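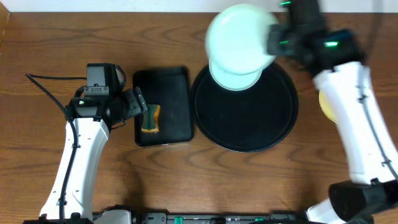

Dish and Table Assistant, part-time (Bergeron, Drosside)

We're looking for someone who loves putting a room back in order. Bergeron is a lunchroom on the ground floor of the old Sarlow building in Drosside, and we need a new person to look after everything our guests eat from: the plates, the bowls, the trays, and the wooden tables they all end up on. If you're the one at a family dinner who is up and stacking before dessert (and enjoying it!), please keep reading.

We serve one hot lunch, a soup and a couple of cold plates. A good day means 100 guests between 11:00 and 2:30, most of them from the offices and workshops on our street, plus a bunch of regulars who walk over from Ranham for the soup. The kitchen is Volkan Gündoğdu's. The dining room and the paperwork are mine. The dishes would be yours, and we mean that seriously. You'd decide how they're stored, how they move through the room and when something is too chipped to go out again.

What the day looks like

You start at 10:15 by setting up the counter: bowls by the soup, plates at the far end, trays wherever you think they work best. We've moved the trays four times and still haven't found the perfect spot, so bring ideas.

During lunch you clear tables, wipe them down and keep clean dishes coming. We use two kinds of tray. Guests carry their food on the round ones, and the rectangular ones are for clearing and for the cleaning things. It sounds fussy, but it works really well once you get the hang of it, and guests have learned that a rectangular tray coming their way means somebody wants their empties.

After 2:30 the door closes and the big wash begins. Most of it goes through the machine. The trays don't, and neither do the plates with the colored glaze, which we wash by hand with a sponge. You'll go through a lot of sponges with us! Each one starts its life on dishes, moves on to the trays when it gets tired, and finishes up on the back step.
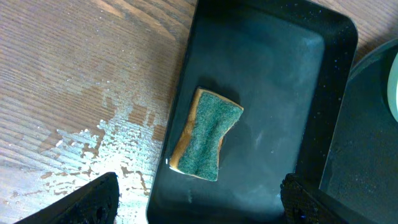

A dish sponge in its tray, green side up.

By 4:00 you're usually hanging up your apron. We eat together before you go, all of us, at the long table by the window. Whatever is left of the hot lunch is fair game, and Volkan always holds back some bread.

What you'd be doing

Setting up and restocking the counter
Clearing and wiping tables while guests are in the room
Running the dishwasher and emptying its filter at the end of the shift
Hand washing trays and glazed plates
Sorting out chipped and cracked pieces and writing them in the green notebook
Counting cutlery back in at the end of the week
Helping carry in the vegetable delivery when it's a big one

What we'd love to see

Experience in a kitchen or cafe is nice to have, but our last two assistants came from a plant nursery and a shoe store and both were wonderful. What matters more to us is that you notice things. A wobbly stack, a tray with a greasy rim, a guest who can't find the spoons. You should be fine on your feet for a whole shift and able to lift a full crate of bowls from the floor to the counter. If lifting is a problem but everything else here sounds like you, write to us anyway and we'll talk about using the cart.

You'll be around guests a lot, so a friendly hello goes a long way. You don't need to be chatty. Some of our regulars like to talk through the whole menu and some come to read in peace, and you'll know them apart within a week.

English is what we speak on shift. Volkan will happily teach you the Turkish for ladle, colander and "behind you, hot!"

A word about the dishes

They're a mixed family. The kitchen opened with secondhand pieces from three different places, and we've been adding to them ever since. The white bowls are for soup and get the hardest use. Pale green plates are for the cold lunch. The dark trays and dishes are the ones that show every water spot, so they get dried with a cloth straight away,
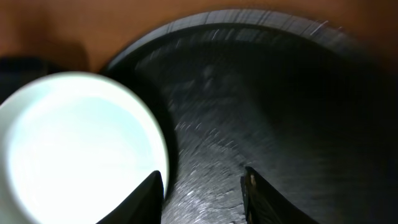 and then they go on the bottom shelf with the heavier things, where you can pull them out without reaching over anything. Bowls are stacked no more than eight high. We're pretty firm on that one, and the notebook from July will tell you why.

We're planning to repaint the shelves this winter and rearrange the whole storage wall while we're at it. If you join us now you get a big say in it. Shelf heights, hooks, a drying rack that really fits the trays: all of that is open, and we're excited to plan it with the person who'll be using it every day.

Hours and pay

The job is 24 hours a week over four weekday shifts. No evenings and no weekends, except for the two street fairs, and those are paid at time and a half. We'll talk about the hourly rate on the phone before you come in, so you don't make the trip without knowing it. Tips are shared equally between the kitchen and the dining room. You also get paid vacation, lunch on every shift, aprons (we wash them), and 100 dollars a year toward good non-slip shoes.

How to apply

Write a short letter to Darlene Poirier by 15th October. Half a page is plenty. Tell us where you've worked or what you've been up to, which days you can't do, and how you stack your own dish rack at home. We do read that part with great interest! A resume is welcome if you have one handy.

You can drop the letter off at the counter any time we're open, or put it through the mail slot on the Sarlow side of the building. Please include a phone number. We'll call everyone who writes, and we'll invite a few people in for a paid trial shift, lunch included.

The entrance, the dining room and the dish area are all on one level. The bus from Ranham stops across the street.

Darlene Poirier
Bergeron, Drosside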